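Preguntas frecuentes: Gala de Pilotos del Club Stokus

Hemos reunido aquí las preguntas que más recibimos por correo sobre la cena de entrega de trofeos de karting y rally regional. Si su duda no aparece, escriba a la secretaría del club y le respondemos en pocos días.

¿Cuándo y dónde se celebra la gala?
Se celebra en octubre, un jueves, en el salón grande del Hotel Dravden. Las puertas se abren a las 19:30 y la entrega comienza a las 20:30. La fecha exacta se comunica a los inscritos cuando termina la última prueba del campeonato.

¿Cuántas plazas hay?
El salón tiene 217 plazas sentadas. Los pilotos con trofeo tienen la suya reservada hasta el cierre de inscripción; después de esta fecha pasa a la lista de espera.

¿Cuánto cuesta la entrada?
55 euros para adultos y 25 euros para menores de 14 años. El piloto premiado no paga. Su acompañante paga el precio normal.

¿Quién recibe trofeo?
Los tres primeros de cada categoría en la clasificación final. En la Copa Pletbridge de rally reciben trofeo también los copilotos, esto es nuevo desde la temporada pasada. Los premios de una sola carrera se entregan en el podio del circuito y no se repiten en la gala.

He ganado un trofeo pero no puedo asistir. ¿Qué hago?
Puede recogerlo otra persona con una autorización firmada. También lo guardamos 20 días en la oficina. El envío por mensajería corre a cargo del piloto.

¿Qué se sirve en la cena?
Hay un menú de tres platos y un menú infantil. Las alergias y las dietas se indican en el formulario, no en la puerta, por favor. La cocina no puede cambiar los platos esa misma noche.

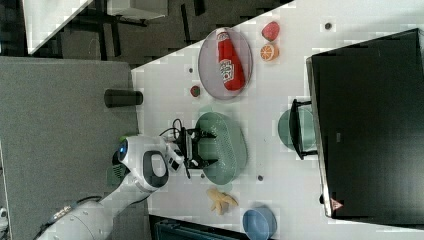
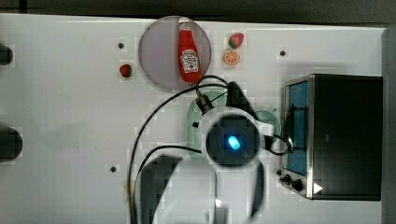
Botella de kétchup sobre un plato, en las dos fotografías.

¿Puedo elegir mi mesa?
Solamente los equipos con ocho personas o más. Las demás mesas las organiza Citlali Salinas, y ella intenta poner juntos a los pilotos de la misma categoría. Si quiere sentarse con alguien concreto, escriba los dos nombres en el campo de observaciones.

¿Hay una norma de vestimenta?
No es obligatorio el traje. Muchos pilotos vienen con el polo de su equipo y está bien. No se permite el mono de carrera ni el calzado de competición.

¿Se pueden exponer los coches?
Sí, en la entrada del hotel caben dos coches y cuatro karts. Deben llegar con el depósito casi vacío y la batería desconectada. La solicitud se envía a Musyoka Owino.

¿Quién decide el Premio Hulme a la deportividad?
Votan los comisarios de todas las pruebas. El resultado no se publica antes de la gala y no se admite recurso contra él.

¿Cómo cancelo mi reserva?
Con un correo a Salim Urio. Hasta diez días antes devolvemos el importe completo, después no hay devolución, pero se puede ceder la entrada a otra persona.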